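Households and their stored objects in Kornovcombe
2021-04-28
By the Kornovcombe Housing Study group
Print this page | E-mail this page

3. Storage practices in small dwellings

3.1 Background to the interviews

The first survey round gave us a broad picture of floor area, number of rooms and built-in storage, but it said little about how people use the space they have. The second round, carried out in October, was meant to fill that gap. From the 800 households on the original list we selected 140 living in dwellings with no separate storage room. All were in the Climari and Cotberg districts. Interviews took place in the home where possible, and each respondent was asked to walk the interviewer through the main living area and name the things kept there that were not in use on most days.

Respondents had little trouble with the request, although the word "storage" caused some confusion. Several took it to mean only closets and cabinets and left out anything standing in the open. After the first week we changed the wording to "things you keep," and the lists became longer. The interviews from before the change were repeated by phone and the earlier answers were dropped.

3.2 Open containers

We use the term open container for any basket, tray, crate or bowl without a lid that holds more than one object and is kept in a living area. Open containers were more common than we had expected from the floor plans. They were found in homes with ample shelving as well as in homes with almost none, and the amount of closet space did not predict whether a household would have them. Contents were mostly of one type: mail, yarn, remote controls, shoes, toys. Mixed containers did occur, mainly near the front door, and respondents tended to describe these as temporary even when they had been in place for years.

Soft toys raised a question of classification. In the coding plan they belonged with children's items, but they were also kept in homes where no child lived. We moved them to a separate code, "soft goods, other," and recoded the earlier interviews to match. 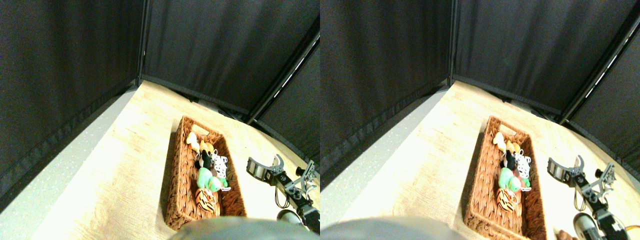
Figure 3. Open container (wicker) with small stuffed animals, tabletop.

The material of the container mattered to respondents more than its size. Wicker and other woven types were usually called furniture, or were said to "go with the room," and were left in view when guests came. Plastic tubs were more often pushed under a bed or behind a door. One respondent in Cotberg had moved the same goods from a tub to a basket and no longer thought of them as clutter. We did not ask about price, and we cannot say whether the difference comes from the material itself or from what the household paid for it.

3.3 Seating and the floor around it

The second group of places named in the interviews was in and near the seating. Couches took up more floor area than any other item in the living room, and respondents often gave them as the reason a shelf or cabinet could not be added. The space beneath a couch was used for flat items such as folded tables, games and spare bedding, provided the clearance allowed it. Low models with a rim close to the floor ruled this out.
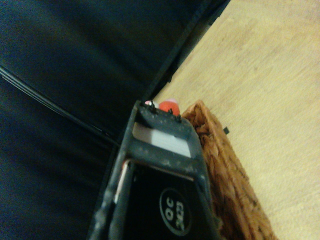 Floor type also came up, mostly in connection with moving things. In homes with hard floors, people were more willing to shift a couch to reach what was behind it, and they did so as part of regular cleaning. In carpeted homes the same furniture could stay in one position from one year to the next, and small items lost behind it were rarely recovered. In the Eze follow-up, which covered 28 of the Climari households, up to 3 such items were recorded per home. We did not record their age or value.

These answers should be read with some care. Respondents knew the interviewer would see the room, and many had tidied before the visit. Homes interviewed by phone reported more objects on the floor than homes interviewed in person, and the gap was widest for the area next to the couch. Section 4 compares the two groups by district and by years in residence.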